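Home support after a hospital stay: your questions

Sarwood Reablement Service covers Drallomcombe and the villages along the Borach road. The answers on this page are for patients, and for relatives helping someone to get home.

What is reablement?

It is short-term help in your own home after an illness, a fall or an operation. Our support workers help you practise everyday tasks such as washing, dressing and making a meal, until you can manage them again or until we agree what longer-term help you need.

Who can use the service?

Anyone aged 18 or over who lives in our area and is registered with a local GP practice. You do not need to live alone.

How do I get referred?

Most people are referred by the ward before they leave hospital. Your GP, district nurse or social worker can also refer you. You can refer yourself if you left hospital within the last 13 days.

How soon will someone visit?

We aim to make the first visit within two days of your return home. An occupational therapist will go through your goals with you and write a plan, which stays in your home.

What will the therapist look at?

Mostly the things you do every day: getting in and out of bed, using the stairs, bathing, and preparing food and drinks. In the kitchen they will ask which cupboards you use most and whether you can reach them safely.

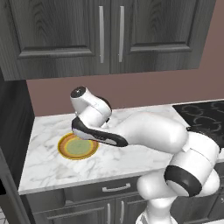 Wall cupboard with long bar handles.

If reaching up is difficult, it often helps to move mugs, plates and tinned food to a lower shelf. Please do not stand on a chair or stool to get things down.

Do I have to pay?

There is no charge for the reablement period set out in your plan. If you need care after that, the council will carry out a financial assessment.

Will I see the same person each time?

We try to keep to a small team, but we cannot promise the same worker at every visit. Visits run from 7 in the morning until early evening.

Can you lend me equipment?

Yes. Raised toilet seats, perching stools and walking frames come from the Kakakhel Centre store. Please return them clean when you no longer need them.

What if I become unwell?

Call your GP, or 111 if the surgery is closed. In an emergency call 999. We are not an urgent care service.

Page last updated: 2024-11-26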